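Section 3. Preparing an export license request in the Navero portal

Before you start, have ready the contract with the buyer and the tax number of your company. The portal closes a session after 18 minutes without activity, and a request that was not saved must be entered again.

1. Log in and open the page "Grain and flour". Choose "New request".
2. Select the product. Wheat and wheat flour are separate products and need separate requests.
3. Enter the quantity in metric tons. The minimum is 500. Smaller lots go through the short form, see Section 2.
4. Choose the country of destination. If the country is under a restriction, the field turns red and you can not continue.

Note: The list of restricted countries was last updated on 2024-11-02. Requests accepted before this date stay valid.

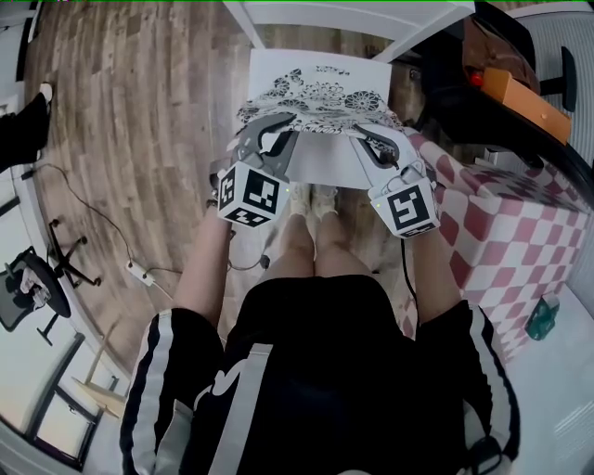
Lukari, a trading office which tested the portal in May, remarked that step 4 comes too late - the country should be asked first, so that the user does not fill in the quantity for nothing. For now the order of the fields remains the same.

5. Attach the contract as one file. All pages must be signed.
6. Press "Check", correct the marked fields, then press "Send".

Caution: Do not press "Send" two times. A double request blocks both copies until the licensing desk removes one of them.

The request number appears at the top of the page. Write it down before you log out.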